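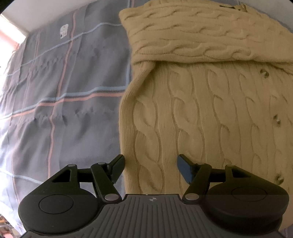

Page last changed: Thursday, 16:26

Drying Time and Shape Change in Hand-Washed Knitwear
Project report, Textile Care and Testing module
Author: Adeleke

Summary

The project compared methods of drying knitted garments indoors after hand washing. Test pieces were dried flat on a towel, flat on a mesh rack, over a single rail and on a hanger. Drying time and change in length were recorded for each. The mesh rack gave the shortest drying time of the flat methods. The hanger was quicker than the towel but caused the greatest increase in length in every fibre tested. Cable patterns dried more slowly than plain stocking stitch in the same yarn.

1. Background

Care labels on knitwear commonly instruct the user to dry flat. The instruction is often ignored in shared student housing, where flat space is limited and the heating is on for only part of the day. The residents' handbook at Vesby, the hall in which the testing was done, forbids drying on radiators and says nothing about knitwear.

A wet knitted fabric is heavier than a dry one and its loops can move more freely. When the fabric is hung, the load on the upper rows is the weight of everything beneath them, including the water held in the yarn. The loops lengthen and the fabric narrows. Some of this is recovered on drying and some is not. Wool recovers better than cotton because the fibre is more elastic. Acrylic recovers well at room temperature but can be permanently stretched by heat.

2. Materials

Test pieces were knitted by machine in the Hunddale workshop from undyed yarn. Three fibres were used: wool, cotton and acrylic. Each was knitted in stocking stitch and in a simple cable pattern, giving six types of fabric. All pieces were cast on to the same width and finished to a dry weight of 300 g, so the cable pieces were shorter than the plain ones.

Length was marked with two lines of contrasting thread sewn across the piece before washing. Measurements were taken between the threads and not from the cast-on edge, which tends to curl.

3. Method

Each piece was soaked in cool water with a small amount of liquid detergent, rinsed twice and pressed by hand. It was then rolled in a dry towel and knelt on. Spinning was left out of the main test, as the machines at Vesby do not all spin at the same speed.

The pieces were weighed after rolling and again at two-hour intervals during the day. A piece was recorded as dry when its weight had returned to within 2 per cent of the starting weight. Pieces laid on a towel were turned once, at the first weighing, and the towel was not replaced.

The window was kept shut and the door was kept closed except for weighing. Room temperature and relative humidity were read from a basic digital meter placed on the desk, away from the radiator.

4. Results

The plain wool piece dried in 26 hours on the mesh rack. The same piece on a towel was still damp on the underside at that point and needed a second night. Cotton was the slowest fibre by every method. Acrylic was the quickest, and held the least water after rolling.

Cable pieces took longer than plain pieces in all three fibres. The last part to dry was the crossing of the cable, where the fabric is doubled. On several occasions the surface felt dry by hand while the weight showed that water remained.

On the hanger, the plain cotton piece grew in length by up to 6 per cent and did not recover. Wool grew less and recovered most of the change after being washed again and laid flat. The single rail left a visible crease in all fibres, and in the cable pieces the crossings along the crease were flattened.

5. Discussion

The difference between the towel and the rack is explained by air reaching the underside. Most of the water taken up by the towel stays against the garment. Changing the towel at the first weighing would probably narrow the gap, but this was not tested.

The results for cable fabric suggest that touch is a poor guide to dryness. A garment folded away too early may develop a stale smell, and wool stored damp is more likely to mark.

The test pieces were flat rectangles. A real cardigan has sleeves, a button band and seams, all of which hold water for longer than the body. The drying times given above should therefore be read as minimum values.

Humidity was not controlled. It was higher in the evenings, when the kitchen next door was in use, and the weighings show a slower loss over those hours. A repeat in the conditioning room at Gristonden would remove this effect.

6. Recommendations

Dry knitwear flat on a mesh rack where one is available. If a towel has to be used, choose a thick one and turn the garment at least once. Check cables, cuffs and bands last. Do not hang wet cotton knitwear.

7. Further work

Blended yarns
Spin speed before drying
Whole garments with seams and bands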